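# Household tips: keeping a repair fund

Set the target first. Add up last year's repair bills and divide by 12; the result is the monthly transfer. With no records, start from a target of $2,000.

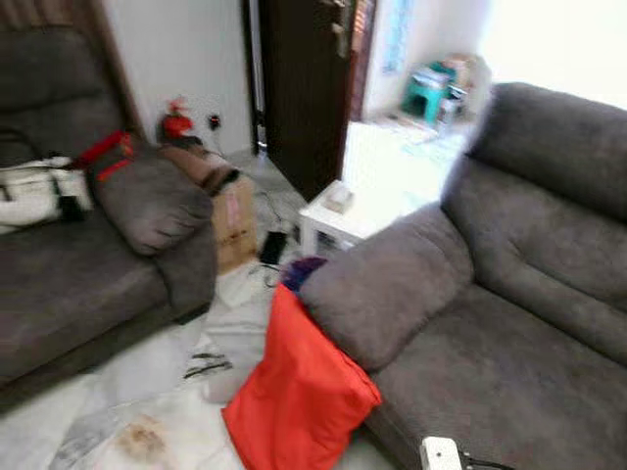 Brigitta Gruber writes that the divide-by-12 method fails in a first year of ownership, when one furnace call can exceed the balance, and that she would deposit 3 months of transfers up front. The point is fair. Do that if cash allows.

- Keep the fund in its own savings account. Mine is at Lockyer and has no monthly fee.
- Schedule the transfer for the day after payday.
- Record each withdrawal with date, amount and item. A kitchen notebook is adequate.
- Pay invoices within 30 days. Late charges come out of the fund too.
- Get a second quote on any job over $300.
- Do not use the fund for appliances bought by choice.

Review the target every September. If the balance has stayed above it for 8 months, cut the transfer by half and send the remainder to the mortgage.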